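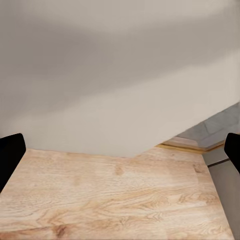

Teleop demos with large flat objects: how do you all grip these?
Pluston community board > Simulation > Recording demos

quiltinghank
Joined in April, 71 posts

Hello all, and sorry in advance for the length, I do go on. I'm recording demos in the Bruduvum house scenes with the Vivetti hand controllers, and small stuff has been a joy. Cups, a sponge, a TV remote, all fine after an evening or two of practice. Then I got to the task where you pick up a framed poster and move it to another spot, and I've been humbled!

My trouble is mostly the wrist view. Once I'm close, the poster fills everything and I lose track of how it's tilted, and then I start making these tiny nervous corrections that I know are going to end up in the training data. I've tried coming in from the top edge and from the side. Out of 392 tries I kept maybe a third, and I'm being generous with myself.

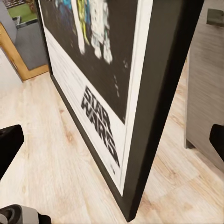
The other thing is that the open fingers look plenty wide on the screen, so I keep trying to go around the frame when what I need is to pinch one side of it. My hands know better by now but my eyes keep talking them into it. Does anyone have a routine for this? I'd love to hear even half-baked ones.

Cúc Bạch
Moderator

Welcome, and please never apologize for length in this section, we're all the same. My routine is to stop well short of the frame, turn the wrist until the fingers line up across the thin side, and only then go forward. One straight push in, close, wait a beat, lift. The waiting matters more than people think. If you lift while the fingers are still closing you teach the policy to do the same, and mine picked it up beautifully, bless it.

Also turn down the hand scaling in the Vivetti settings for the last bit. I keep it low for anything with a frame or a lid.

dorsetpony

I'm going to disagree with Cúc a little, with love. If every demo stops at the same spot and goes in straight, you get a policy that's lovely from that one spot and hopeless everywhere else. I recorded more than 2000 that way last winter and ended up redoing most of them. Keep the nervous corrections! A robot that has never seen you fix a crooked approach has no idea how to fix its own.

quiltinghank

Oh, that stings a bit, I've been deleting those all month.

Cúc Bạch
Moderator

I don't think we're that far apart, pony. Vary where you start, sure, and keep a correction if it's one clear move from bad to good. What I throw out is the dithering, where the hand goes left, right, left for ten seconds and the person is really just thinking.

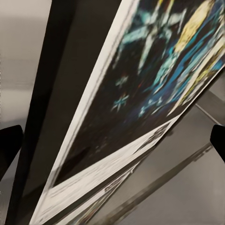

And tilt gets its own rule with me. When the thing starts leaning away from the fingers, I let go of the forward motion completely and fix the angle by turning the wrist, nothing else. Moving and turning together feels faster, but I have watched a lot of my own replays and I always look like I'm wrestling an ironing board.

jafri_fan_club

Has anybody tried the Jafri replay tool for this? It lets you cut an episode into pieces and keep the good half. Saved me a lot of grief on a batch of 3000.

dorsetpony

I have, and I'd be careful. The cuts leave a little jump in the hand position unless you smooth it, and I could see my policy twitch at the very same place.

jafri_fan_club

Fair, I do smooth mine. Should have said so.

quiltinghank

You're all very kind. Tonight I'll try the stop, turn, push thing from a few different starts, with the scaling down, and I'll leave in the fixes that look like fixes. Cúc, what number do you set the scaling to? My slider has no markings on it at all.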